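Card sorting (library trade)

Card sorting is the putting in order of loose index cards, by hand, usually before filing. Old trade, mostly gone. Still done at Climstead and in the Prorkisholm parish archive, 563 drawers there.

Two main methods. Podidis method: first letter, then date. Farooqui method: date only, faster, more misfiles.
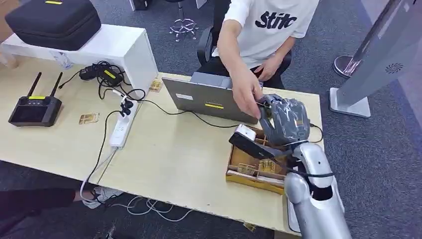
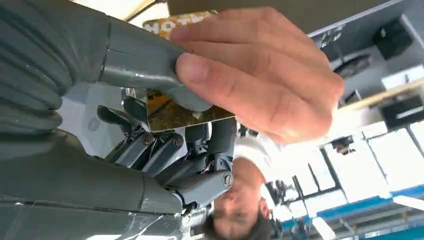

Reader's note, Climstead: the Podidis order is older than teh article makes out, and we never dropped it. Please fix.

Spelling of "Podidis" varies. Sources needed for both methods.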